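Leitner Street library reopens its reading room

10/3/19

Well, it finally happened! The reading room at the Leitner Street library opened its doors again this morning, and I was in line before nine with a coffee I wasn't allowed to bring in. It's been shut since February, when a pipe let go over the local history shelves and soaked the carpet right through to the boards.

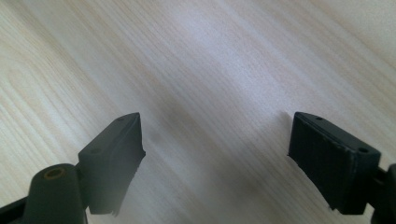

Getting the place dry took most of the spring, and then came the long argument over what to put back. The old tables had swelled up so badly that the drawers wouldn't open. Pale wood won out in the end, the light kind with long wavy grain that bends into arches here and there, and I have to say I like it a lot more than the dark brown stuff I did my homework on. The shelving came from Rillenari, who also did the school over in Vetedberg, and it goes all the way up to the windows now.

The books did better than I'd feared. Out of the local history collection, 298 volumes went off to be freeze-dried (I had no idea you could do that to a book) and all but 18 came home in good enough shape to lend. The county maps are still away, which is a pity, as those are what half the line had come to see.

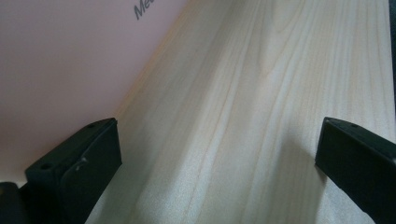
Arlindo Teixeira told me he'd missed the newspapers more than the maps, and that reading them on a screen at home made him feel like he was at the dentist. He'd already claimed the chair by the radiator when I went over, and he wasn't giving it up. I did ask.

The repairs were paid for by the city, with another $2000 from the Skadus bake sale going toward new lamps. They're lovely lamps, though the switch is in a silly spot and I knocked mine off twice with my elbow.
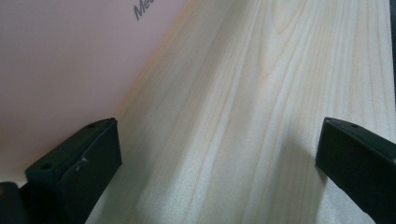
Hours are a little shorter than before, at least until winter's over. The room closes at 4 on weekdays and stays shut on Sundays, and story time has moved downstairs so the kids can be as loud as they want. If you've got a book that was due back when the pipe burst, bring it in, there's no fine. Mine's a cookbook and I'm still looking for it.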